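Jellidero card list

Florencia Rivadeneira
2021-04-24
Filed under: Tabletop, Party games, Print and play

This repository holds the text of every card in Jellidero, the team guessing game from Trinthorpe, along with the spreadsheet used to check them. It does not hold the card art or the box layout. Those live with the printer and change too often to be worth tracking.

Contents

cards.csv is the main file, with one row per card, 1,838 rows in all.
retired.csv has cards dropped after playtesting, with a short note on why.
rules.txt is the rules as printed, without the diagrams.

Columns in cards.csv

id — a plain number, never reused, even when a card is retired
word — what the guesser has to say
blocked — up to five words the clue-giver may not use, split by semicolons
level — 1 for easy, 2 for hard
set — base or Villalba

The base set is 1,000 cards. Everything else belongs to Villalba, the expansion planned for May. Level 2 cards are mixed in with the rest and carry a small star on the printed version, so a family group can pull them out before play.

How the cards are used

Teams take turns. The clue-giver has 90 seconds to get through as many cards as possible, and a pass costs one point. If a blocked word slips out, the other team keeps the card. Parts of a blocked word count too, so "rain" is out if "raincoat" is listed. Rhymes were allowed in the first draft and are not now.

Spelling is British throughout. Please don't send changes that turn "colour" into "color". If a word differs between countries (courgette, plaster, boot), add a row to the issue tracker and leave the file alone. 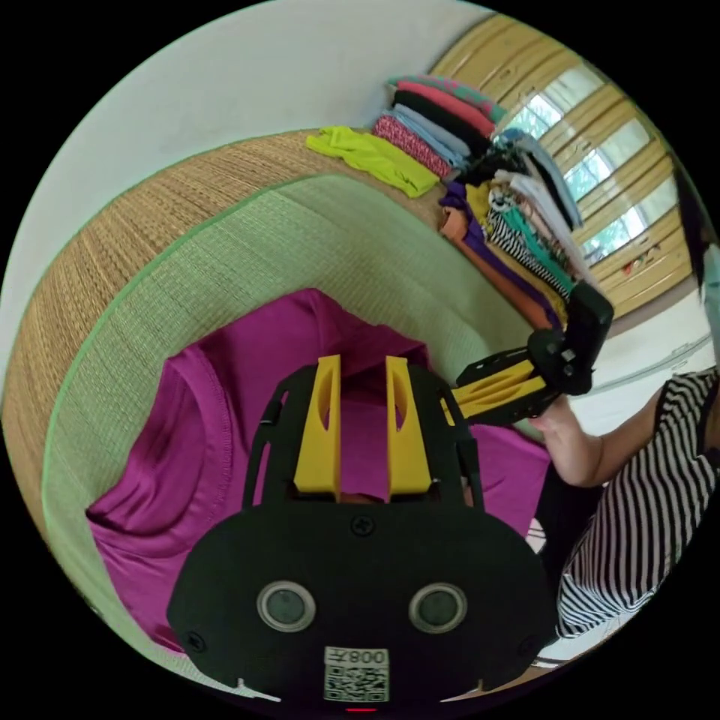
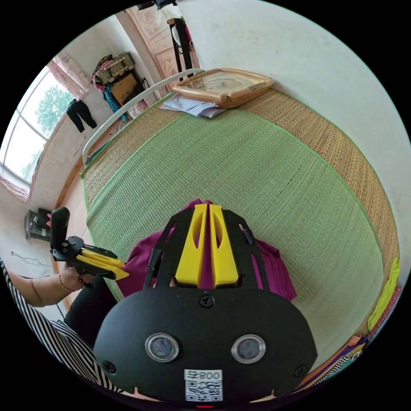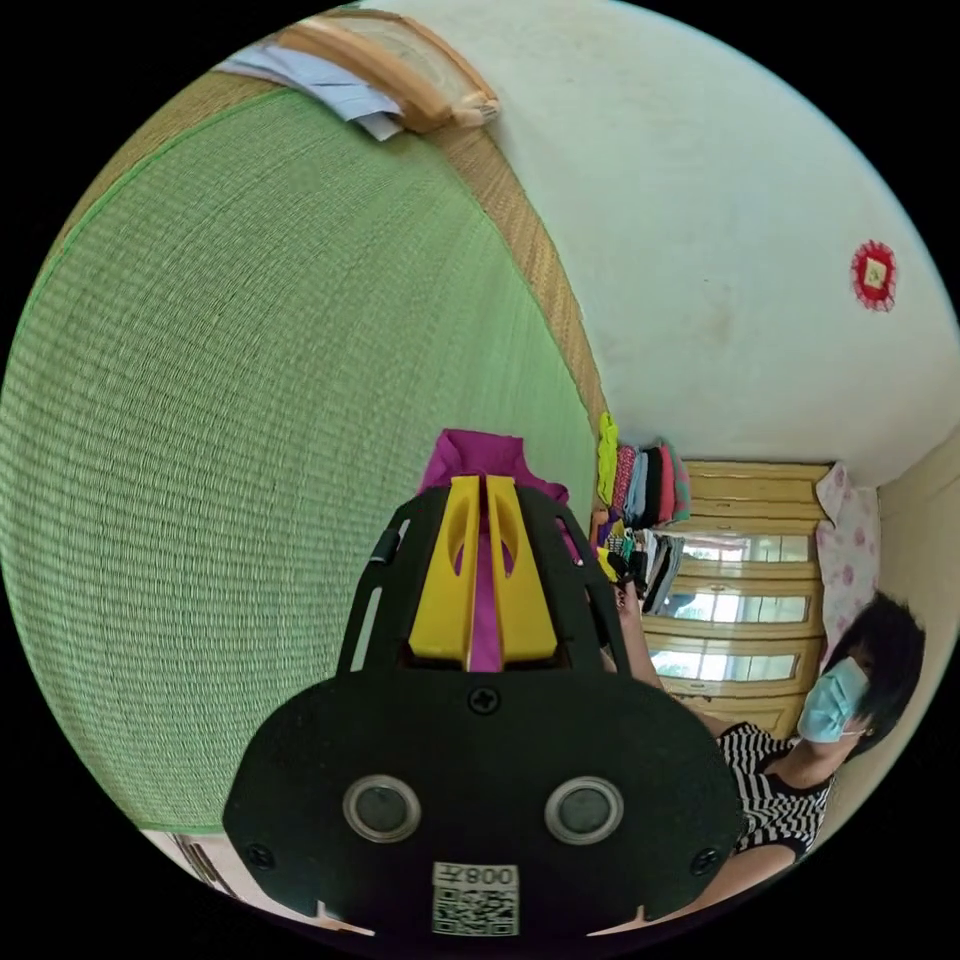
Known problems

A few blocked lists in Villalba are too short. Card 1204 has only one entry and plays far too easily. Some base cards also lean on television programmes that younger players won't have seen, and those will be moved to retired.csv one by one.

Sorting by word in some spreadsheet programs puts the hyphenated entries first. Sort by id before saving, or the comparison between versions becomes unreadable.

Licence

Free to copy and print for play at home. Ask before selling anything made from it.

Related
Flikance: two-player rules, second draft
Villalba playtest notes
Printing cards at home without a guillotine
Trinthorpe games by player count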